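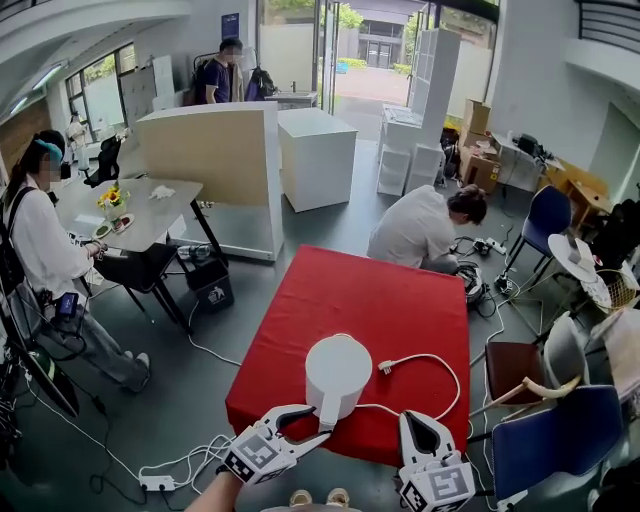
Drarkus hand gripper at the red table, kettle task.

Quick setup for the Drarkus hand-held kit. Took me 36 minutes the first time, less after that.

1. Push a marker cube onto each finger until it clicks. 2 cubes, both needed.
2. Wipe the cubes. Fingerprints kill tracking.
3. Plug in the dock, open Arby, hit Pair. Wait for green.
4. Squeeze and let go 2 times — slow. Thats your zero.
5. Kettle near the front edge of the table. Leave the cord on, route it away from your arm.
6. Record. Reach, grip, lift, put down, stop. Keep both cubes in view the whole way.

Tracking drops out? Less glare first, then redo step 4. Leanne Bellamy at Westerberg says to re-zero every hour, I dont bother.

Kit is 400 with the case. Spare finger pads are seperate — order early, mine didn't ship until May.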